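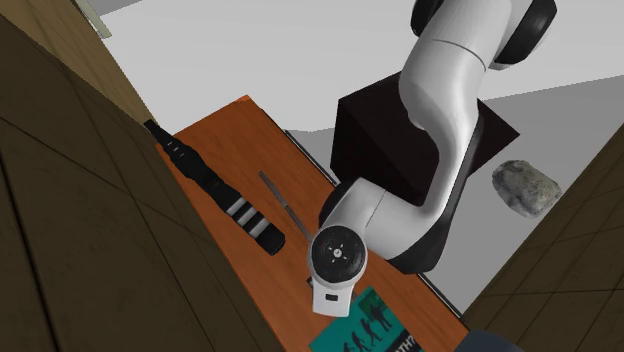 Can you catch a cold from being cold?

My gran used to chase me down the garden path with a woolly hat. "You'll catch your death!" she'd shout, and I'd pull the hat on and take it off again at the corner (sorry, Gran). Lots of grown-ups say the same sort of thing, so I wanted to find out if they're right.

First of all, what is a cold? It's an illness caused by a virus. Viruses are germs so tiny that you can't see them, even with the kind of microscope you might have at school. And there isn't only one cold virus. There are more than 200 of them! That's why you can get over one cold and then, a couple of weeks later, there you are with a runny nose all over again. Your body has learned to fight the first virus but it hasn't met the second one yet.

So if there's no virus about, you can stand in the snow in your pyjamas and you won't get a cold. You'll be freezing and somebody will be cross with you, but you won't have caught anything. You need the virus, and you usually get it from another person. They sneeze or cough near you, or they wipe their nose and touch a door handle, and then you touch the handle and rub your eye.

Why do we get more colds in December than in the summer, then? Good question! Jade Haworth, who is nine, sent me that one, and scientists are still working on bits of the answer. In winter we all squash up indoors with the windows shut, so germs don't have far to travel. Some cold viruses also seem to grow better when the inside of your nose is a bit chilly, and your nose may not be as good at fighting them off then. So Gran wasn't completely wrong. Being cold can't give you a virus, but it might make things a little easier for one that's already there.

What about wet hair? Mervyn Ashworth wrote in to say his dad won't let him out after swimming until it's bone dry. Wet hair hasn't got any viruses in it, Mervyn! It will make your head cold though, so I'd dry it anyway.

If you want fewer colds, wash your hands with soap before you eat and after you blow your nose. Sneeze into a tissue and put it in the bin, or use the inside of your elbow if you haven't got one. Try not to rub your eyes or pick your nose (I know, I know).

And wear the hat. It's warm, and it'll make your gran happy.

Next time: does eating carrots help you see in the dark?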